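Subject: Re: [finishing] Waterborne topcoat still tacky in the corners
Date: May 13, 2023

> I sprayed two coats of Rebane white over the Triko primer, 905 line,
> four hours between coats. Flat surfaces sand to powder the next day.
> Inside corners of the boxes stay gummy for a week and the sanding
> disc loads up. Same can, same gun, same day. Is this a bad batch or
> am I laying it on too thick?

A bad batch would be soft everywhere. If the flats powder under the disc, the material is fine and the trouble is film build and air movement.

Two things happen in an inside corner. The fan overlaps itself on the return stroke, so the corner gets close to double the wet film. Then the water has to leave through a pocket of still air. The surface skins over and what is underneath dries very slowly. A second coat at four hours seals it in.

Measure before changing anything. A wet film comb costs little and will tell you what the corner is getting compared with the flat. On my Utico gun I had to drop the fluid tip one size and close the fan to half before the two readings came anywhere near each other.
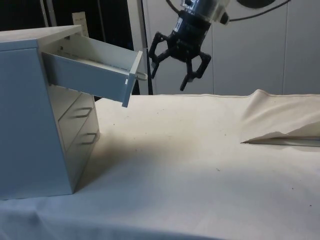

Order of work matters more than gun settings on small casework. I spray the box interiors first, with the fan narrow and one pass per wall, and leave them until they sand clean. Outsides and fronts come later. Drawers are the worst case. On a small white cabinet like the one in the picture, the top drawer is an open tray with thin walls, and a tray like that has four vertical corners and a full perimeter at the floor, all of them places for finish to collect. Stand each box on end while it dries so air can pass through it. Flat on the bench, the floor corners are always last.

Sanding between coats: 320 on the flats, gray pad in the corners. If the pad drags, stop and wait. Do not try to cut through it.

For the boxes you already have, I would not strip yet. Put them in a warm room with a fan moving air across the openings, not straight into them. Mine came around at 110 hours. Check with a fingernail in the least visible corner. If it still takes a dent after that, scrape the corner back to primer with a card scraper and recoat thin.

On primer compatibility, I have run Rebane over Triko for a long time without adhesion trouble, but always with the primer left overnight. The four-hour window on a can assumes a single coat on an open panel. The Wukatis retarder someone suggested last month will make your problem worse in the corners, so leave it out.

If you post the comb readings, include the tip size and the room humidity.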